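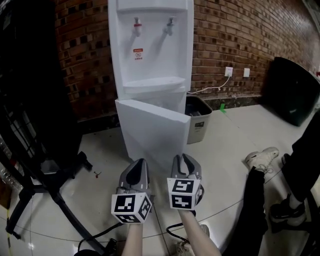 2026-01-05 – gripper pair, upkeep and setup

Great start to the year! Both hand-held grippers are back in service and I'm really pleased with how the left one feels. Evaristo had complained that its jaws dragged near full close, so I took the fingers off, cleaned the slides and put in the new Salitico bushings. Smooth all the way through now. Cycled it 73 times on the bench and it never hung up once.

Marker cubes next. The right one had worked itself a little crooked, so I reseated it, tightened the two clamp screws and reran the pose calibration. Nele's new script is lovely (six poses and you're done – the old one took me half a morning). Please keep the cube faces clean, dry cloth only, no solvent.

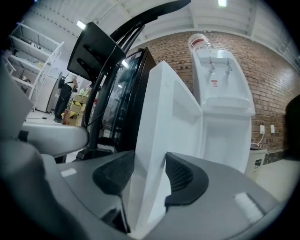
Finger pads: the texture still has plenty of bite, so I'm leaving them on until March unless someone sees slip. Spares are in the Londoño drawer.

Cables are my one gripe. Give yourself a good loop of slack before you reach low, for cabinet doors and the like, or the connector takes the pull. Itzel wants to try a strain relief clip at the wrist and I think she's onto something – will print two and report back.

To do: order bushings for the right gripper, ask Heriberto where the small torque driver went.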